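Print this page | E-mail this page

About Laizer

Laizer is the pretend-play department of Zerau, a preschool in Graltby. Enrollment is 40 children. The department keeps 27 play sets, each with an inventory sheet and a fixed cleaning schedule.

The kitchen set is light blue with gold handles. It has a refrigerator section with a shopping list panel, a microwave, an oven and a white countertop.
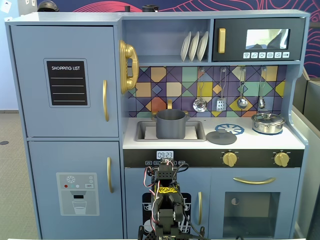

Sets are selected for reach, stability and ease of wiping. Doors and handles are checked at the start of each month, and worn parts are ordered through Zamden.

Cookware is stored with the set it belongs to. In the kitchen, the silver pot keeps its lid on and stays on the counter, and plates stand on edge in the shelf next to the microwave.

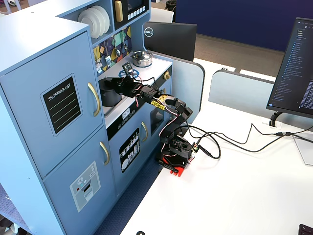 One parent wrote in December that the plates used to come home in coat pockets, and that standing them in a row had made the missing ones easy to spot.

Cleaning takes place after 4 p.m. Hard surfaces are wiped first, then handles, then loose items. Printed panels are wiped with a damp cloth only.

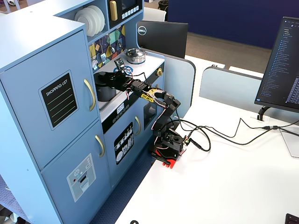

Visits and Loans

Local groups may borrow up to 2 sets at a time. Requests are handled by e-mail. The lending list runs to some 300 loose items.

4 comments | 11 shares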